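Home Files Releases Wiki Search

Zititach home contents list – README

Zititach is a plain-text format for home contents lists, with a small command-line checker. A list is one file per dwelling, one line per item. It is meant for insurance schedules, moves and probate, where the list has to be readable years later without the program that made it.

Contents of this release

terms.txt – 104 preferred item names, with over 600 variant spellings and regional words that map to them
rooms.txt – room codes
check – the checker
samples/ – lists from Brunton and Golenside, the two test dwellings

Line format

Each line has five fields separated by a vertical bar: room code, item name, material, quantity, note. Only the first two are required. A missing quantity is read as 1. Spaces at either end of a field are dropped. Lines that start with a semicolon are comments and are skipped.

LIV | stool | plastic | 1 | red
LIV | cabinet | wood | 1 | glass top
LIV | teapot | clay | |

Item names are matched against terms.txt without regard to case. A name that is not found gives a warning and the line is kept. Use the --strict option to make it an error.

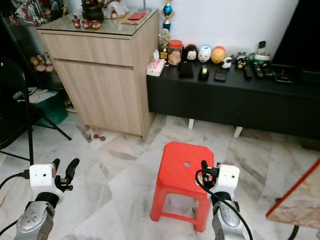
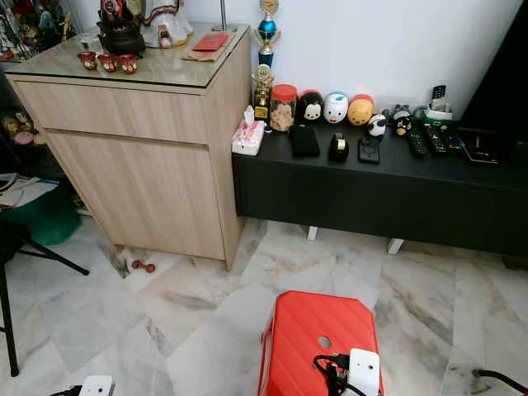
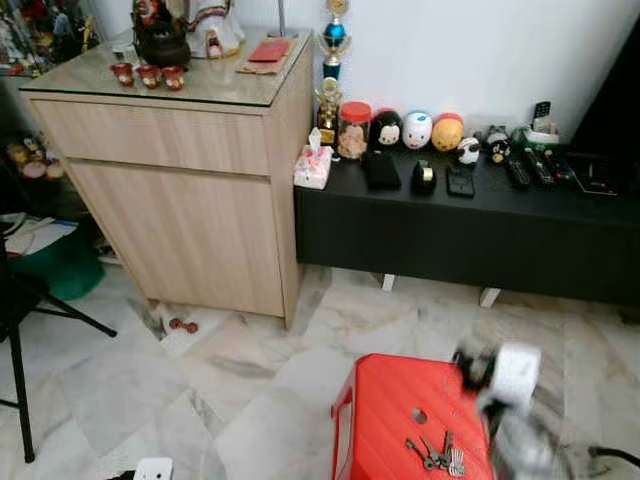
Stool entered under furniture; in the second and third, the glass-topped cabinet and the red cups on it are separate entries.

Items on or in other items

An item standing on another item gets its own line. The relation goes in the note field as "on" or "in" followed by the name of the supporting item. Version 1 used indentation for this. It broke when files were sent by email, and version 2 does not read it. The Rister script in tools/ converts old files, but it does not keep comments.

Sets may be entered as one line if every piece is the same. Mixed sets should be split.

Known problems

"Sideboard", "console" and "TV unit" all map to sideboard. This loses a distinction that some insurers want – put the original word in the note field for now.
The material field has no fixed list. "Wood" and "oak" are treated as unrelated.
Values and purchase dates are out of scope. Keep them in a second file keyed by line number.
The checker reads the whole file into memory.

Licence

Term lists: public domain. Checker: MIT.

Shares 14 | Comments 3

Could the converter keep comments if they sit on their own line? Mine are all section headings and I would rather not retype them.

Same here. I moved them into the note field of the next item before converting, which was tedious but did the job.

Is "pouffe" meant to map to stool? It does in the December build and I don't think it should.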